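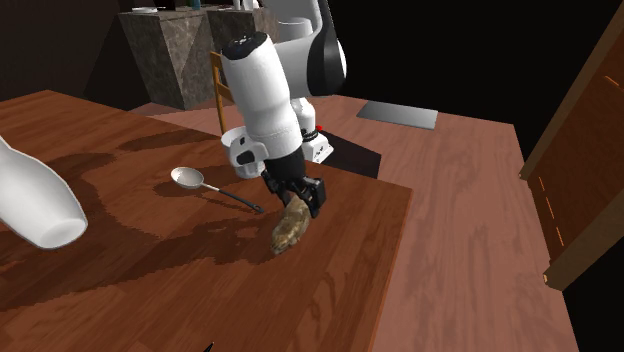
We closed out the kitchen set for Girketti this morning. 1,666 recorded attempts, 1,459 kept. A few people asked how we go about it, so I'm writing down the parts I get asked about most. All of this is in simulation. No real arm was involved in this round.

The short version of the job: a person drives the simulated arm through a task, we save everything the arm did and everything its cameras saw, and a model later trains on the good runs. My part is the middle. I decide what gets recorded, and I throw out what shouldn't be in there.

Each attempt starts from a random table layout. Objects come from a fixed list, get dropped from a small height, and settle wherever the physics puts them. We used to place them upright by hand. The model trained on that was fine until a bottle was lying down, and then it had no idea what to do with it.

So now bottles roll, ladles land in front of the thing you want, and the operator has to deal with it. The first week was slow. Mitali Herath, who drove most of the runs, had her pace back by the second week.

Small brown food items are the hard ones. Against red-brown wood in low light the color difference is small, and the shadow of the arm falls right where you need to look. We kept the low light in on purpose. Kitchens at 6 pm look like that.

What counts as a good run for a pick: fingers close on the object, object leaves the table, object stays held for two full seconds, arm ends inside the allowed area. Four checks, all done by script. Then a person watches the replay anyway.

The person watching catches things the script can't. The usual one is a lucky grasp. The operator misses, bumps the object, it tips up between the fingers and they close. The script says pass. I say fail, and it goes in a separate folder.

I do keep that folder. Chin-lung Peng wants to use the misses and near misses to train a second model that scores grasps. I think it's a good plan but we haven't started, so please don't ask me for results yet.

Tilted grasps are a different question and we argued over them for a while. If the object is tilted in the fingers but the grip holds, it stays in. Real food is lumpy. If you only keep square, level grasps you end up with a model that fusses over the approach and runs out of time.

Someone asked why we use people at all when a planner could produce grasps all night. We tried it. The planner's runs were clean and all looked alike. It also never recovered from anything, because it never made the kind of mistake you recover from. The human runs have pauses, second tries and small corrections, and the model picks those up.

The cost is that it also picks up bad habits. One operator always backed the arm up a little before closing the gripper. After training, so did the model, every single time. Took me two days to find where it came from. We now mix operators on every object.

On the counts. Of the 1,459 kept runs, 1,019 are single picks with nothing in the way. The rest have something close enough to the target that the operator had to go around it or come in from another side. I would like that second group to be bigger. It takes a lot longer per run, and we had a date to hit.

The 207 we dropped were mostly lucky grasps and timeouts. There were also 9 where the physics went wrong, meaning an object sank partway into the tabletop or shot off across the room. Those are easy to spot and no use to anybody. Deleted.

Labels. Every run gets one plain sentence, typed by the operator right after the run and before the next layout loads. "Pick up the bread." "Get the roll next to the ladle." We don't fix the wording. We do fix spelling, and we do fix left and right, which people mix up more than you would think.

Left and right are always from the robot's base looking out over the table. Write that down on day one if you are starting your own set. We had three weeks of an older set, Yau, with both conventions mixed together, and I ended up checking all of it by hand.

Storage, for those who asked. We save joint positions, gripper opening, and the state of every object at each step. Video is rendered afterward from the saved state. That way, if we want a different light level or a new camera position, we render again and don't have to bring the operators back.

The downside is that the operators see a rougher picture than the model does. Mitali pointed out that she was driving with brighter lights than the final videos have, so she was reaching for things the model could barely make out. She was right. For the last third of the set we matched the light in her view to the final render. Her success rate dropped a bit and the data got better.

Things I would do differently. Start with the cluttered layouts while people are fresh. Watch replays the same day, not in a batch at the end - by then you can't ask the operator what they were trying to do. Put a cap on how many runs in a row one person can do. Past an hour the grasps get sloppy and the sentences get short.

Next is Irier, same kitchen with drawers and doors added. Opening a drawer is a longer motion and the pass check is harder to write. What if it opens halfway? For now I'm calling it a pass if the gripper could fit inside, and I expect to change that at least once.

A few replies, in one post. Yes, the same arm and gripper in every run. No, we have not put this on the real arm at Fulbridge yet, that's planned for December. No, the set isn't public. I've asked whether we can release a small part of it and will post here when I hear back.

And to the person who asked about the ladles: they are on the object list, so yes, they get picked too. Long thin handle, heavy end, and it swings if you grab it in the wrong spot. Lowest pass rate of anything we had on the table. I'll do a separate thread on those once the numbers are checked.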